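6 min read

The maker had already put the kettle on when I turned up at the Deson workshop in June, and was talking before I had my coat off. "You want the arm or the story of the arm?" Both, please!

The story starts in a spare bedroom, with a kit called the Sibiya and a pile of servo brackets that didn't fit. Two rebuilds later it moved to a bench at Deson, a shared space where the rent gets you a key, a shelf and a lot of unasked-for advice. "I wanted something that could clear a table," the maker told me. "Cups, bottles, the boring stuff. I never wanted it to dance."
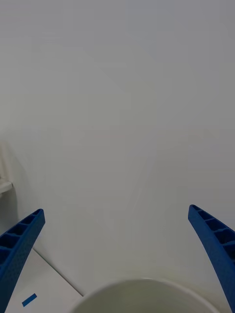 Fingers are the part we talked about longest. The first pair were stiff little paddles that pushed things away as often as they held them (I have kitchen tongs like that). The current ones are blue, with rows of pockets and thin ribs along them, and opened wide they can sit on either side of a bowl rim. "The ribs took me 70 evenings," the maker said — and then, after a sip of tea, "okay, some of those evenings were mostly swearing."

The software is called Laltia, and it's a home-grown mess by its author's own account. It keeps a log of every attempt, good or bad, and the count stood at 3,013 the afternoon I visited. I asked what all that was good for. "Mostly for proving me wrong," was the answer. "I'll swear it always misses on one side, and then I look and it's both." 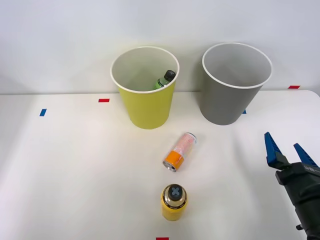 We got onto money, as you do. The motors came secondhand through Sirnance, a parts swap a few streets over, and the whole build has cost over two months' rent on the bench. I thought that sounded pretty reasonable! The maker gave me a look.

So what about cups? "Cups are horrible. They're wide at the top, they're narrow at the bottom, and if you squeeze too hard you've got a different shape of cup."

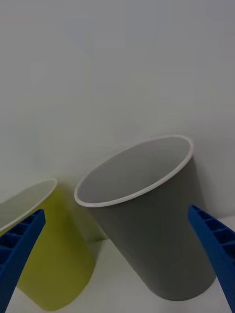
Blue fingers spread wide at the gray cup, with the yellow-green one beside it.

Next on the list is a quieter shoulder joint, because the people at the next bench have started wearing ear defenders. After that, maybe plates. "Ask me about plates next year," the maker said, and went off to look for a hex key.

14 shares
2 comments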